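Fault Reviewer, Bed-Making Trials (6-month contract)
Meleck, Clokdale site
Posted 4/27/24

We are hiring one person to find out why our two-arm bed-making system lets go when it shouldn't, and keeps hold when it shouldn't.

The short version of the problem: the right gripper reports that it has released, and it hasn't. Last winter that ended with a torn pillow and a bent wrist bracket. The supplier, Irkov, called it a calibration issue and sent a software update. The fault came back 3 weeks later. Our own team then called it a cable issue. We have logs from 630 runs and two confident explanations, and neither one fits the logs.
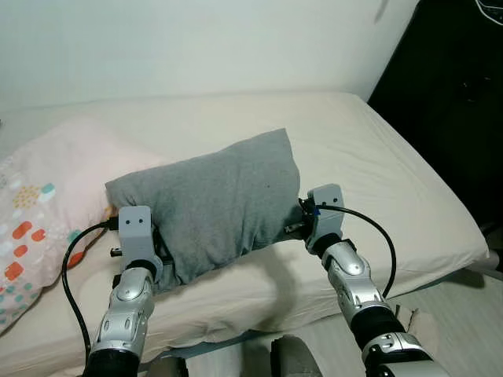 Both grippers on the pillow during bed-making work.

You would spend most of your time with the recordings and the rest at the bedside with your hand near the stop button. You will write down what the arms did, what the software said they did, and where the two part ways. If you think the supplier is wrong, put that in the report. The same goes for us.

You should have:
- hands-on experience tracing faults in grippers, motor drives or similar equipment
- enough scripting to get through a messy log file
- a record of telling a manager "we don't know yet" and sticking to it

A degree is fine. So is ten years in a repair shop. Please skip the paragraph about your passion for the future of home robotics.

No one works within reach of the arms while they are powered, and that rule stays until the fault is explained. Expect pressure to relax it before the July customer demo. Your written approval is required for that, and you are free to withhold it.

Pay is $600 a day. On-site only.

Send a resume and one page on a fault you got wrong the first time to Chiamaka Nwachukwu, Ogundipe Recruiting. Applications without the page won't be read.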